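Laundry month at the robotics club
By Atieno Kashindye
March
Last updated: March
3 min read

We are on the laundry task now. Musyoka Mushi picked it out of the list in the Trurnier student challenge because the other choices were dishes and bed making, and we had already done badly at dishes in the fall.

The task has four stages: move the basket, open the door, load the clothes, close the door. Each stage is scored separately, so a team can fail at the door and still get points for the basket. Our plan is to get the basket right first. A person drives both arms, we record each run, and the recordings go into training at night on the Planville lab computer. The challenge rules ask for 100 clean demonstrations per stage. At the end of last week we had 46 for the basket.

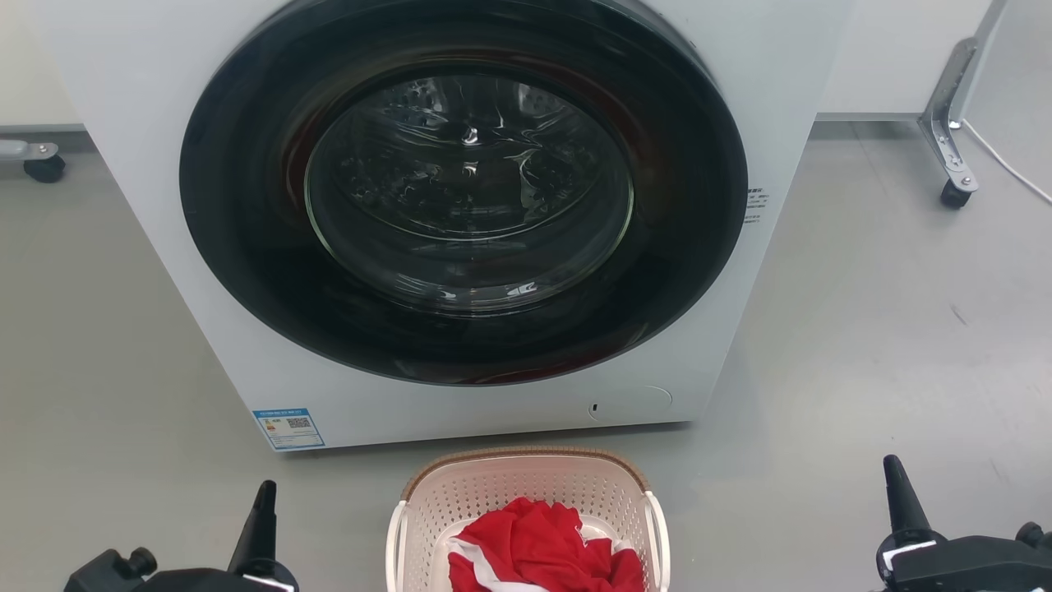 The slow part is resetting. Someone has to put the clothes back, move the basket to its start position and call out the run number so Musyoka can write it down. A run takes under a minute, and the reset takes longer than that. We tried doing two-hour shifts but people got sloppy near the end, so now we swap drivers every 24 runs.

Lifting is harder than I expected. Both arms have to come up at the same speed or the basket tips. Driving with two hands, I always raise my right one first. Musyoka is better at it, and his runs are most of the ones we kept. I worry a little that the model will only learn to lift like Musyoka, so the two new members are getting extra time this week.

We named the two training setups Boersma and Camus. Boersma is the small one and finishes overnight. Camus takes some 2,000 steps longer before the loss settles, and so far it does no better on the basket. We will keep both until we get to the door stage and then decide.

Next meeting we finish the basket runs if the left arm calibration holds. If you are driving, come early and warm up on the practice bin first. The signup sheet is in the usual folder.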